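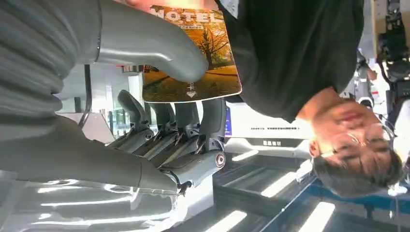
Notes for the lobby talk, Wed 4 July

(Slow down. Last time I did this in 5 minutes less than I was given and then had to fill.)

Hi everybody, thanks for coming in on a holiday. I know some of you have ribs waiting. I'm going to talk about the first ten minutes of a hotel stay, from the front door to the moment you put your bag down, and why I think small hotels spend their money in the wrong place.

A little background. I worked a front desk for six years, most of them at the Jivov, which has 71 rooms and one elevator that sulks in humid weather. After that I moved over to training, and now I go from property to property and watch people check in. I sit in the lobby with a coffee and look like I'm waiting for somebody. It's a great job if you like coffee.

[Pause. Ask who has checked into a hotel in the last month. Ask who remembers what the person at the desk said to them.]

Okay, so lots of hands the first time and hardly any the second. I get that in every room I do this in. People remember whether they had to wait, and they remember whether they got lost on the way to the room. The speech about the breakfast hours and the gym and the loyalty points just slides right off. They've been in a car or a plane all day! They want a bathroom!

So part one is the speech. At the Jivov ours had grown to a full page. Every manager added a line and not one of them ever took a line out. We had a sentence about the ice machine on the third floor, and the ice machine on the third floor had been gone since before I got there. I said it anyway, for months, until a guest came back down with an empty bucket and a look on his face.

[Let them laugh if they're going to. Don't do the voice.]

My suggestion is to say the room number quietly, point to the elevator with your whole arm, give the breakfast time, and stop. Everything else can go on the card sleeve. If they want to know about the gym they'll ask you about the gym.

About room numbers, while I'm on it. Please don't say them out loud across a busy lobby. Write the number on the sleeve and turn it around so the guest can read it. I know most of you do this already. I also sat in the lobby at the Trurer in May and heard "you're in 669, sir" from clear over by the potted palms, so I'm going to keep bringing it up.

Part two, the walk. I love the walk. It's the part of the building where owners stop looking, since they all know the way. Get somebody who's never been upstairs, hand them a key, and follow them without helping. You'll want to help. Keep your mouth shut and write down every place they stop.

At the Trurer they stopped at the same spot over and over, right outside the elevator on six, where the sign has two arrows and both of them seem to point at the fire door. We moved that sign to the opposite wall and tried again, and people turned the right way without breaking stride. It cost us a tube of wall filler and an afternoon of touch-up paint. I was prouder of that than of anything else I did this spring.

[If the slide with the floor plan won't load, skip it and draw the two arrows on the flip chart. Bring own marker.]

Part three is the door. This is where the mood of the whole stay can go sour, because now the guest is alone in a hallway with bags and the little light is blinking red. Folks blame themselves first. They try it faster, they try it slower, they flip it over, and then they go all the way back down and apologize to you. They apologize!

What I want from the desk at that point is very short. "I'm sorry, let me make you a fresh one." Don't ask if they kept it next to their phone. Maybe they did, who cares, it sounds like you're telling them off. Make two new ones, and if you've got anybody free, send that person up with them. The Manninen does this every single time, even at midnight, and when I read through their comment cards the same word kept coming up, which was "kind."

Also, check the batteries in your door locks on a schedule - an actual schedule, on paper, taped inside a cabinet. I've been to places where the schedule is "when somebody complains." You know who you are, and I still like you.

[Water. Check the clock. If it's past the half hour, cut the minibar story.]

Minibar story, short version. A woman at the Manninen opened the little fridge to put her insulin in and there wasn't an inch of space, it was all tiny bottles. She had to call down. They now leave the bottom shelf empty in every room. Sales dipped a bit and then I stopped hearing about it.

Last part, the lamp. When your guest opens that door at night, something should already be on. One lamp, the one by the bed. The Kernent has housekeeping leave it lit for late arrivals and I could hardly believe how different the room felt - same carpet, same beige curtains, same picture of a boat. Yes, it uses electricity. Put in a decent bulb.

For the exercise, everybody grab a clipboard from the table at the back. Pair up with someone from a different property if you can. One of you is the guest, one of you is the shadow, and the shadow doesn't talk. Start at the front door, outside, where the bags are heaviest. Swap after the first run and come back here with your list of stopping places.

[Questions at the end. Somebody will ask about kiosks. Say I've seen good ones and bad ones and I'm happy to talk by the coffee urn. Collect the clipboards before they leave.]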